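The Long Wait for Jendthorpe

Monday, June 22, 2020

The screenwriter who has spent most of a decade trying to get the Jendthorpe novels onto a screen would like it known that the project is not dead. The project has been not dead for quite a while now, and people keep calling to ask.

"It's been described as dead, shelved, in turnaround, and 'resting,'" the writer told me over a phone line that dropped twice. "Resting was my favorite. It made it sound like somebody had put a blanket over it."

For anyone who has missed the books, Jendthorpe is a drowned city whose residents go on paying rent. The first novel runs to 461 pages, and a good many of those concern the plumbing. There is a war, a stolen crown, and a very large eel, but readers who love the series tend to love it for the plumbing, and that has been a hard thing to say out loud in a pitch meeting.

"I said it once. I watched the whole room look at the eel drawing instead."

The rights were first picked up by Cemell Pictures, who wanted a single feature. Then Cemell wanted a trilogy. Then, after a bad summer with a different trilogy, Cemell wanted a single feature again, only shorter. The writer turned in a draft for each of these, and is still fond of the middle one, in which the eel had lines.

"Good lines, too. Dry. Well, not dry."

What happened next depends on who is telling it. The trade papers had it that the option lapsed over money. The writer says it lapsed over a calendar: the renewal was due in August, everybody who could sign it was on vacation, and by the time they got back the books belonged to Petrauskas, a much smaller company that had until then made mostly cooking shows.

"I assumed that was the end. Then they called me and they'd read it. All of it. They asked me about the pipes in chapter four. I had to sit down."

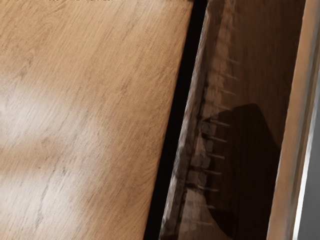

Image: Romcombe Digital

Petrauskas wants a series, and wants it animated by computer from top to bottom. The writer was against this at first and admits to having been a snob about it. A live-action Jendthorpe, though, would have needed a tank, and the tank had been the most expensive line in every budget anyone ever drew up.

"There was a version where the tank cost more than the cast. I pointed out that the tank also couldn't act, and somebody wrote that down as a note."

The animation is being handled by Romcombe, a studio that has done a lot of work in games and none so far in television. I asked whether that was a worry. There was a pause, and I thought the line had gone again.

"They sent me a staircase. Just a staircase, no people on it, water halfway up. I've seen finished movies that made me feel less than that staircase. So no, I'm not worried about the look of it. I'm worried about episode five, because I haven't written episode five."

The first season will cover the opening book and stop, the writer says, "at the place where you'd throw the book across the room," which fans will recognize as the business with the locksmith. There are no plans to soften it. There are also no voices cast, and no broadcaster, although there have been conversations. The writer has become careful about that word.

"I've had conversations since before my kid could talk. Now the kid has conversations."

The fans, meanwhile, have been keeping busy. A petition asking Cemell to make the trilogy gathered 3,000 names. A second petition, asking Cemell to leave the books alone, gathered 2,000. The writer signed the second one.

"In a weak moment. I'd just been told the eel was going to be a dolphin."

And if this version falls over as well? The writer has thought about it, and has a novel in a drawer that takes place entirely on dry land, in one house, with two characters, neither of whom swims. A producer has already asked whether it could be moved to a boat.

Scripts for the first four episodes are finished. The fifth is due at the end of the month.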